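Clando Community Help > Building and Interiors > Windows

Glare and heat from a large window with dark metal framing

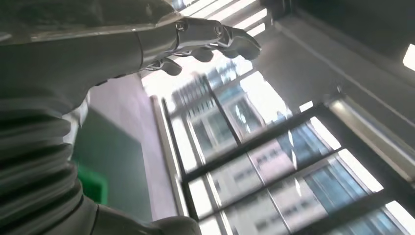
Posted by Ankit Malhotra, 19 Jul 2025

The room has one large window divided by dark metal framing, with a pale wall meeting the opening at one side. In the afternoon the light comes in hard enough that the wall next to the glass is unreadable as a work surface, and anything set between the window and the viewer turns into a silhouette. Room temperature climbs as well.

I want to cut the glare without losing the daylight. The options I have are interior film, a roller shade, or an exterior screen. The lease does not allow drilling into the metal. I do not know whether the units are double glazed or whether there is a coating on them already. The film I was quoted is Pramier, the mid-tint version. Is film safe to put on this, and if so, what should I check first?

Haruto Kamata

Find out what the glass is before you buy anything. Hold a small flashlight or a lit match close to the pane after dark and look at the reflections at an angle. Two pairs means double glazed. If one reflection is a different color from the others, there is probably a low-e coating, and its position in the order tells you which surface it is on.

Absorbing film on the room side of a sealed double unit raises the temperature of the inner pane. The edges stay cooler because they sit in the frame, and the difference between center and edge is what cracks glass. Dark metal framing in direct sun complicates this, so send the film supplier the glass type, the pane size and the direction the window faces, and get a compatibility answer in writing. Ask the window manufacturer whether film voids the seal warranty. Many say it does.

For glare alone I would go with a roller shade in an open weave, light gray or charcoal. Charcoal gives a clearer view out, light gray reflects more heat. Fix it to the wall or ceiling outside the opening and leave the metal alone. Check that your lease allows holes in the wall. Allow 100 mm of overlap on each side or you get a bright stripe down the edge, and with a pale wall beside the glass that stripe is the part you will notice.

An interior shade will not do much for the heat. Only the exterior screen will, and you need the landlord for that.

noonan_tenant

We put film on ours and it was fine. Two years now, no cracks. Use more soapy water than you think and a new blade.

Evine

Matte paint on the wall by the window helped me more than the shade did. Ours was satin and it threw the light straight across the room. Cost me one can and an evening.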